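From: Zanele Fourie
To: gripper-practice list
Date: Apr 7, 2020
Subject: Re: [gripper-practice] Draft 3, section 4, pad wear

Kekeli Fiadzo wrote:
> Section 4 says pads get replaced "when worn." Our people at
> Onudari read that as every 200 cycles. The night crew reads it
> as never. Can we please have a number?

Kekeli,

You can have a number, but you won't like how we got the last one. The December draft said 3,620 cycles, which Wumpini traced to a spreadsheet cell that was adding up the dates.

My proposal is that we drop "when worn" and write two rules. First, look at the fingertips at the start of every session, with the jaws open and nothing between them. Scuffed edges get written down. Frayed edges get written down and signed for, by a person, with a name. "Team" is not a name.
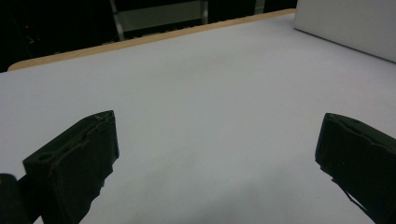 Second, a hard limit whatever the pads look like: 80 hours on soft goods, 40 on anything with corners. Catinca wants the same limit for both because it's easier to remember. I would agree if I had ever met an operator who remembered either.

Loose wires near the fingers should go in section 5. At the moment they are in section 2, under "Housekeeping," between coffee and coats.

Etornam, you still have the master copy. Please don't renumber anything until Wumpini has sent his comments on the Grendulo checklist.

Zanele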